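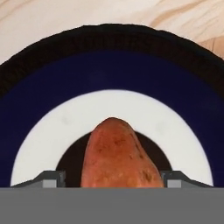 *Wrist view from the simulator, sweet potato on the banded plate, fingers open on either side.*

# clidberg-grasp

Hello, and welcome! Clidberg is a small grasp planner and wrist-camera perception stack for parallel grippers, along with the simulated produce set we use to keep it in line. It grew out of a summer of very lumpy vegetables (we started in July, with carrots, and things got out of hand from there), and it's now in good enough shape that we'd like other people to use it, break it and tell us about it.

Last updated November 26, 2024.

## What you get

- `clid_percept`: segmentation and a rough shape fit from a single wrist-camera view
- `clid_plan`: grasp candidates, scoring, and the final approach
- `clid_servo`: the loop that nudges the gripper sideways until the object is centered between the fingers
- `produce-sim`: 2,000 rendered episodes with 19 kinds of produce on plates, boards and bare tabletops

The rendering is done with Lavoie, our in-house scene builder. You don't need Lavoie to train or test anything, only to make new scenes.

## Getting started

```
git clone --recursive <your mirror>/clidberg-grasp
cd clidberg-grasp
pip install -e .
clid fetch produce-sim --split small
clid run configs/plate_sweet_potato.yaml --viewer
```

The small split has 182 episodes and will fit on pretty much any laptop. Please do use `--recursive`, by the way. The mesh folder is a submodule, and without it the viewer opens happily and shows you an empty table, which has cost more than one of us an afternoon.

## How centering works

The wrist camera looks past the gripper, so the fingers and a strip of the gripper body are always in view. We mask them with a fixed template (`masks/gripper_gray.png`) before segmentation. What's left of the object is usually just its far end, as with the sweet potato at the top of this page, where the wide part runs down behind the gripper body. The shape fit therefore works with a partial outline and guesses the rest from the taper. It's a fairly humble fit, a bent cone and not much more, but it gives us a long axis, and the long axis is most of what the planner wants.

From there `clid_servo` compares the axis with the middle of the gap between the fingers. When the two agree to within `center_tol_px`, the servo hands over to the planner, which picks a closing width and checks that neither finger will scrape the plate on its way in.

## About the plates

We're a bit fond of the plates. Chantal Gill built the banded one (black rim, navy, white, then a near-black center) after noticing that our early segmenter did beautifully on plain white and fell to pieces anywhere else. A vegetable lying across several bands has a different contrast at every few millimeters of its edge, and if your threshold is tuned to one of them you'll find out quickly. Orange skin against the dark center is the easy part. The right-hand edge of the white ring, close to a finger, is where we still lose pixels now and then.

## Settings worth knowing

| Key | Default | Notes |
|---|---|---|
| `center_tol_px` | 6 | Loosen this for round things like onions |
| `max_servo_steps` | 600 | Gives up politely and writes a log |
| `fit.model` | `bent_cone` | `ellipsoid` is also there, less tested |
| `mask.dilate` | 3 | Raise it if finger edges leak into the object |

## Known problems

- Blemishes on the skin are sometimes segmented as holes. `fit.fill_holes: true` covers most cases.
- Strong wood grain behind a pale object (parsnips, mainly) can pull the outline outward.
- The contact model is stiff. Grasps that look fine in the viewer may slip on hardware, so please lower your closing speed the first few times.
- The viewer's step counter resets when you pause. Harmless, but confusing in a bug report.

## Help and contributions

Pak-hei Tsai looks after the planner and the Dresden test bench, and Chantal looks after scenes, meshes and anything that comes out of Lavoie. If you're reporting a failed grasp, attach the config and the `.clidlog` file, and tell us the random seed if you still have it. New meshes are very welcome, especially odd-shaped ones! We keep a wish list in `meshes/WANTED.md`, and celery root has been at the top of it for ages.

Code is MIT, renders and meshes are CC BY 4.0. Thanks to everybody at Skellstead for the cluster time.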